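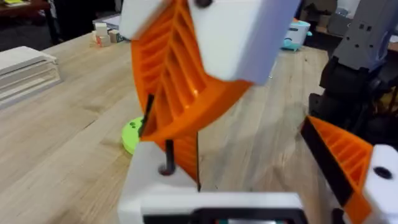 I have wanted an orange kitchen since I was a kid, and this February I finally got one, after what felt like half my adult life of picking out sensible whites. I don't mean terracotta, and I don't mean that dusty peach everybody's doing in their powder rooms. I mean bright orange, the kind with white right up next to it so it really hollers, like the orange at the top of this post with its thin little crossbars against all that white. When I showed the man at the Danko counter what I was after he said "for a whole wall?" and I said for two, and he went off to find the deep base.

A little background if you're new. We live in 1,085 square feet on the hilly side of Skollis, and the kitchen takes up way less of that than I'd like. It faces north. By 3 in the afternoon in winter you need the lights on to find a spoon. Every single thing I read about north-facing rooms said go pale, go warm white, bounce the light around, and I did that, twice, and both times I ended up with a room the color of old oatmeal. So this time I figured if it's going to be gloomy in there it can be gloomy and orange.

Picking the actual shade took forever (of course it did). I had sample pots from Zokico and from Danko's own line, and I painted big squares on lining paper and moved them around the room with tape. Highly recommend doing it on paper! The squares I'd brushed straight onto the wall last time around showed through as ridges for years. One looked perfect in the morning and like canned soup at night. One was so close to traffic cone that my husband asked if we were expecting roadwork. The one I went with is a Zokico color in eggshell, and it has just enough red in it that it doesn't turn green under the range hood light, which a couple of the others absolutely did.

Now, coverage. Oh boy. If you've only ever painted with whites and grays you are in for it, because strong oranges are see-through in a way I was not prepared for. First coat looked like somebody had washed the wall with carrot juice. I very nearly cried. The trick is a tinted primer, and I knew that, and I skipped it, because the can was $30 and I was feeling cheap. I then used so much extra paint that I could have bought the primer several times over. It took 5 coats. Five! My shoulder still clicks. By the last one I'd gotten pretty good at cutting in along the ceiling without tape, so there's that.

The trim stayed white, along with the cabinets, and I think that's what makes it work. I did repaint the window frame because next to the new walls it had gone distinctly yellow, and then the door frame looked bad next to the window frame, and you know how that goes. I stopped at the hallway. The hallway is still oatmeal and we don't look at it.

I also want to put in a word for Pustimine, the secondhand place out past the rail yard, which is where I found the light fixture. It's an enamel shade, white outside and white inside, with a chip on the rim, and hanging over the table it throws this gorgeous warm light all over the place since it's bouncing off orange now. We had to get it rewired. I'd budgeted $700 for the whole kitchen and the rewiring is what pushed me over, but I'd been holding back on new curtains anyway and the window looks better bare.

So do I like it? I love it. I come down in the morning before it's light out and switch on the lamp and it's like being inside a tangerine. My mother walked in, put her purse down, and said "well, it's very you," and then stayed for three hours, so I'm counting that as approval. Food looks good in there too, especially anything green. Eggs look a bit strange.

The two walls that aren't orange are the ones with the cabinets and the big window, and there's a skinny strip of wall beside the fridge that I can't decide about. Right now it's white and has the calendar on it. I've got maybe a third of a can left over, and I keep walking past it with a brush in my head. If any of you have done one tiny strip in the strong color, tell me in the comments whether it looked silly.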